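Vasau Apartments — Guest FAQ
Updated 17th January

When can I check in?
From 2 in the afternoon. Your door code comes by text that morning. Checkout is by 11.

Where is the building?
At 106 Zinchenko Street, next to the Flusport ferry stop. The number 14 bus stops across the road and runs until midnight. There is no bus after that, so book a cab for a late ferry.

Is there parking?
We have 18 spaces behind the building. They can't be reserved. In August they usually fill up by noon — the Wiruvico garage is a short walk away and charges by the day.

What is in the living room?
Every apartment has a sofa, a table with chairs and a TV. Sofas do not fold out. 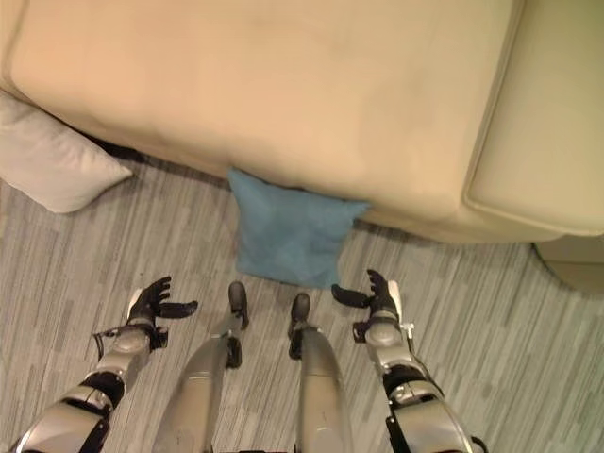
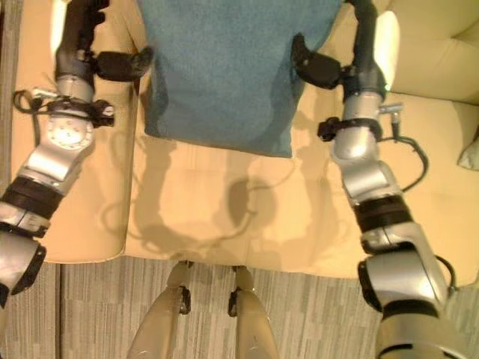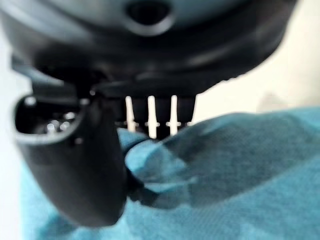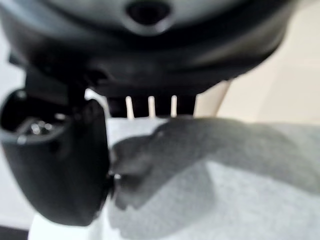
2 min read

Are towels and sheets included?
Yes, one bath towel and one hand towel per guest. Extra sets can be picked up from the office. Beach towels are not provided.

Can I bring a pet?
One dog per apartment, by arrangement. Tell us when you book. Dogs can't be left alone in the apartment. We can't take cats.

Is there a washing machine?
There are machines in the basement, open from 8 to 8. They take cards only. Soap is sold at the office.

What if I need to cancel?
You get a full refund up to 14 days before arrival. After that we keep the first night. Changes of date are free if the apartment is open.

Who do I call if something breaks?
Zoia Kushnir at the front office handles repairs. Call the number on the back of your door, day or night. For a lost key fob there is a charge of $18.

Do you take monthly bookings?
From October through April, yes. Write to the office for rates — they are not listed online.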